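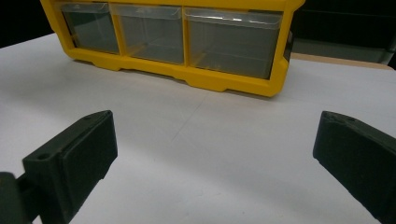

Purkine's handheld gripper is the most fun I've had with a chore tool in ages. You squeeze, the fingers close, and the idea is that a robot learns tidying from your hands. I've had mine since May, and drawers are my favourite test. Clear ones in a yellow organiser look like child's play, but see-through fronts and a thin lip are just the sort of thing machines still fumble.

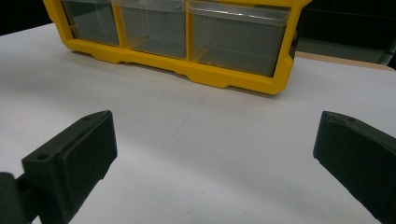
Purkine suggests 40 goes per chore before you train anything. I did 121 and loved it! The grip is light and the fingers feel sturdy, though my wrist did ache by teatime.

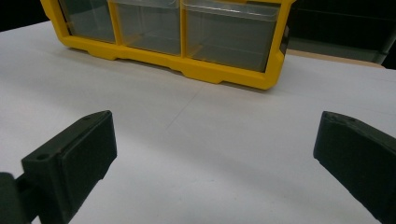

Fingers open, organiser ahead.

So can a robot do your drawers yet? Mine manages the easy ones, slowly, and sulks at anything stiff. At 490 pounds it's a treat for tinkerers, and I'd buy it again tomorrow. If you want a tidy house by tonight, use your own hands.

Maricel Lumbao, Lekulcombe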